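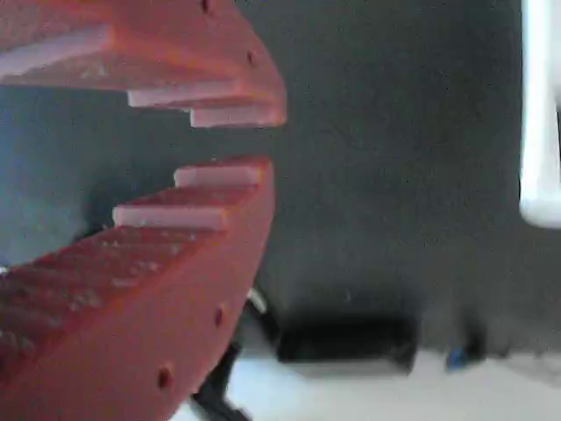
Reddish-orange gripper fingers, jaws open

Tracing a ship's cook on a polar voyage – where do I even start?

Posted by Halima Lukumay, 15 Feb 2026

My great-great-uncle was, according to family legend, cook on a sealing ship called the Sirerell that got stuck in the ice and stayed there all winter. According to the same legend he ate his own boots, which says little for his cooking. I have his surname (Głowacki, spelled a new way in every letter), a month (October, no year) and a drawing of a penguin. My mother insists it was the Arctic. The penguin disagrees.

I've tried two of the big family tree sites and found 900 Głowackis, none of them hungry. Are there crew lists for this sort of ship, and would a cook be on them?

sitex_fan

Try Google.

Ninano

Cooks are usually on the crew list if the list survived, because they had to be paid like anyone else. What you need first is the home port. Sealers were private business, so there's no grand expedition archive with a reading room and a gift shop. You're after port records, owners' account books and local newspapers, in that order.

Go back to the letters and look at the postmarks before you read another word of them. I spent 6 years looking for my grandfather's whaler in the wrong country because I trusted an aunt.

Then search for the ship and leave the man alone for now. Clerks wrote down foreign names by ear. Try Glowacki, Glovatsky, Glovack, and anything else you get by saying it out loud in a high wind. The ł sounds like an English w, so an L might not be there at all.

About the penguin – don't lean on it too hard. Plenty of men sailed both ends of the world, and plenty more copied pictures out of magazines. The boots I'd leave out until you find a second source. Every family with a sailor in it has the boots.

Halima Lukumay

Thank you, Ninano. The postmark is Chilean. My mother has asked me to stop researching.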